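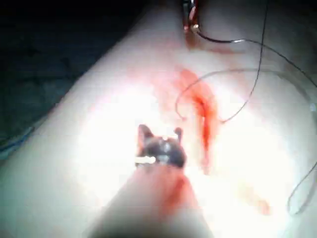 Suturing at close range: a curved needle and dark thread beside the wound, with the robot's own tool below.

Lunodwood Household and Workshop Advice
Leaflet 151: Fine stitching at home – notes from the Orkemholm open day

Last updated March 6, 2022

The September open day at Orkemholm received 1,164 visitors, and the robotic suturing demonstration was the best attended of the afternoon sessions. The demonstration was given by Ermanno Ruggiero, who answered questions at the bench afterwards. Many of those questions came from people who sew, upholster or bind books at home. The Advice Service has prepared the following tips in reply to them.

These tips apply to cloth, leather, canvas and paper only. They are not guidance on the care of wounds. Anyone with a cut that may need closing should seek medical help.

Choosing a needle
A curved needle is suited to work that can be reached from one side only, such as a cushion sewn to its frame or the seam of a lampshade. Choose the smallest curve that will span the seam. Mr Ruggiero remarked that beginners on the Patrício training bench nearly always ask for a larger needle than the stitch requires, and the same may be said of beginners in upholstery.
Discard needles that have been bent and straightened again. Place them in a lidded tin before putting them in the household waste.

Holding the needle
Small flat-nosed pliers give a steadier grip than the fingers on stiff material. Hold the needle behind the middle of its curve, away from both the point and the eye.
Turn the wrist so that the needle follows its own arc. Pushing a curved needle in a straight line bends it and leaves a larger hole in the cloth.
Once the point has emerged, take hold of it well back from the tip and draw it through along the same curve.
Wipe the jaws of the pliers before starting. A trace of oil will mark pale linen, and the mark seldom washes out fully.

Managing the thread
Cut thread in lengths of 300 mm for close repairs. Longer lengths may be used on open seams, where there is room to pull the whole arm back.
Loops are the most common cause of spoiled work. After each stitch, look along the thread from the needle to the cloth and clear any loop lying across the seam. If the thread has begun to twist, let the needle hang until it stops turning.
Waxed thread keeps its place better on rounded surfaces. Draw the thread once over a cake of beeswax and run it between finger and thumb to remove the surplus.
Do not tighten a stitch by pulling the thread sharply upwards. Draw it close to the surface, in the direction of the seam, until the edges meet. Edges that overlap or pucker have been drawn too far and should be eased back with the blunt end of the needle.

Lighting the work
Several visitors asked about glare. Strong light on a smooth, pale surface can wash out the very area being stitched, and bright metal tools will add small reflections of their own. At home this is easily reduced.
– Place the lamp to one side and slightly behind the work.
– Cover a bare bulb with a proper diffusing shade. Paper or cloth should never be laid over a lamp.
– Use dark thread for tacking on light cloth, so that it can be found again for removal.
– Stop and move the lamp if the end of the needle can no longer be seen clearly.

Steadying the work
Rounded articles should be supported from beneath. A bag of dry rice or a rolled towel will hold a teapot cosy, a ball or the toe of a shoe without marking it. Clamp flat work at two points, with card between the clamp and the material.
When two tools are in use, decide beforehand which will hold and which will pass the needle. Mr Ruggiero's advice to visitors trying the Alov hand controls was to keep the holding tool still until the other had finished its movement. Those who followed it dropped the needle far less often, and the rule is equally useful with tweezers and pliers at the kitchen table.

Putting away
Check the needle back into its case before clearing the bench. A magnet wrapped in a cloth will find one that has fallen on carpet.
Dry all steel tools before storing them, paying attention to the joint of the pliers. One drop of light machine oil at the hinge is sufficient, and the surplus should be wiped away.

Printed copies of this leaflet may be collected from the Lunodwood enquiry desk. Leaflet 27, Care of Small Hand Tools, covers cleaning and oiling in more detail.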